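**1/** Got the strata levy notice for the Flirkholm building today. $3,525 for the half, up again. Posting what I've learned about reading these in case it helps anyone else in an older block.

**2/** Look at the two funds separately. Admin covers insurance, cleaning, bin hire. The capital works fund is for the big stuff. Ours went up almost entirely on the capital side, for the roof membrane.

**3/** Ask for the 10 year plan. You're entitled to inspect it and the strata manager can charge a small fee. Ours had the lift listed twice under different names.
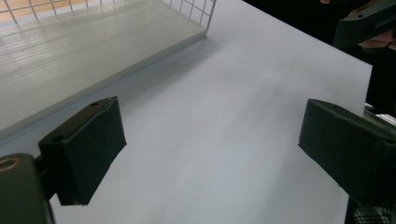
**4/** The lift quote was from Galtoner. I asked for a second one and Begoñe Aguirre in unit 6 got a third from Mägi. The cheapest left out the door operators, so read the exclusions page before you compare totals.

**5/** Insurance is the other big one. Check the excess on water damage. Ours is now high enough that a burst flexi hose under the sink is mostly your own problem. I replaced both of mine in August.

**6/** If you can't pay by the due date, write to the manager before it passes. Interest starts a month after. Ours agreed to 2 instalments by email.

**7/** Someone asked about the meeting. Motions for the AGM have to be in writing and in before the notice goes out. Mine is about the Udeo intercom contract, which renews itself every year. Will post the wording once it's accepted.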